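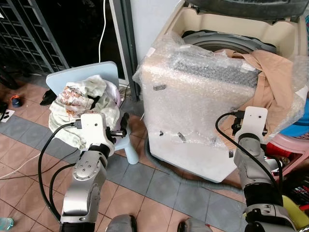
Washing machine, still in its bubble wrap, and the light blue child's chair.

15 March 2026

Wool felting trial, second batch. I used the Gitska yarn again, undyed, and knitted all swatches on the same needles. Each swatch has 52 stitches and was measured flat before washing.

Oluwaseun Okafor asked why the first batch shrank more in length than in width. I think my knitting was too loose in the rows, but I am not sure. This time I washed by hand in the big sink, with 5 g of olive soap for each swatch, and I changed the water when it became grey. The Plallham sample felted very quickly and the stitches can no longer be seen. The Gitska one needs more work, the edges are still curling.

Mistake: I wrote the label of swatch C in ordinary pen and it washed away. Use cotton thread knots for marking, as Kołodziej does in her notes.

Spinning speed is not compared yet. I would like to try 800 first and look at the creases.

To do: order more soap, dry everything flat on the net, measure again when the weight does not change. Ask Zurness if they still sell the coarse grey.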